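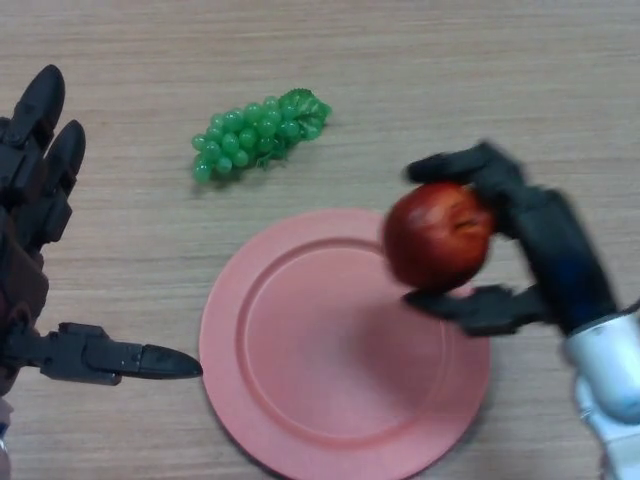 Plastic grapes and a pink plate on the tabletop, a red apple held above the plate.

I'd been trying to get an hour with the man behind the Danladi restoration since last winter, and when he finally wrote back it was to say I could come over as long as I didn't mind talking in the shed. I didn't mind at all! He's a private sort and asked me to leave his name off the page, so he's just "he" from here on.

For those who haven't followed it, the Danladi was a wooden flying boat built by the Verdale works between the wars for the mail run down to Sovau. She carried letters, a few crates of fruit and now and then a paying passenger who was willing to sit on the sacks. What's left of her is a hull, most of one wing and a tail that might belong to a sister ship (more on that in a minute).

I asked him how he got mixed up in it. "My grandfather caulked her," he said. "He was a boatbuilder, he'd never been near an airplane. Verdale hired boatbuilders for the hulls and furniture men for the wings, and the two bunches ate lunch at separate ends of the yard. He went up in her one time and told my grandmother it was like being shut in a drawer."

The hull turned up on a lake shore with a porch built onto it. A family had been using it as a summer cabin, and they'd cut a door in the side and put in a stove. He drove 151 miles to look at it and says he knew from the road what it was. "You can't mistake that step in the bottom. No rowboat has that. I parked the truck badly and ran."

The family sold it to him on the condition that they could keep the porch. I love that.

We got talking about the crew next, which was really what I'd come for. The mail run was flown by 3 men, a pilot, a mechanic and a boy who handled the mooring lines, and I had always read that the mechanic rode up front. He shook his head at that. "Look at the hull and you'll see it's wrong. There's a seat frame behind the fuel tank with the screw holes still in it, and a little shelf for tools. He sat back there in the dark with the noise. When the engine ran rough he climbed out along the wing roots and fixed it." In flight? "In flight. My grandfather saw them come in with him still out there, holding on to a strut."

I'd love to see that written down someplace. He would too. The Verdale paybooks have gaps, and the only logbook anyone has found covers 46 trips and stops in December with no note of why. He let me turn the pages. The pilot's writing is tiny and slanted, and mostly it's weather and how many sacks. One entry just says "Fog. Sat on the water. Ate the mail" - and he's pretty sure that means the fruit.

So, about that tail. The Evetti was the second boat off the slip, and she was wrecked on the bar at Sovau in her first season. The usual story is that she was a total loss. He thinks the yard brought back whatever was worth having and bolted it to the Danladi when hers got smashed by a tender. "The paint's different under the paint," he said. "The hull is gray and then cream. The tail goes gray, then green, then cream. Somebody had a green airplane." He's written to two archives about it and one of them answered, very kindly, to say they had nothing.

I asked if she'd ever fly and he laughed for quite a while. The plan is to get her floating, with the one good wing on and a plain frame standing in for the other. He has replaced 15 planks so far and kept every old one, labeled in pencil and stacked along the back wall. The cabin door is going to stay. "People slept in her longer than people flew in her," he said. "I went back and forth over that door, and then I figured it was her door by now."

What he wants most is photographs, and he asked me to put the word out. If your folks lived near Sovau or the Verdale yard and there's an album in the closet, look for anything with water behind it. Even a wing tip would help, and a color description of the Evetti from an old letter would make his year. Write to me through this site and I'll pass it along to him. He isn't on email much, but he does answer.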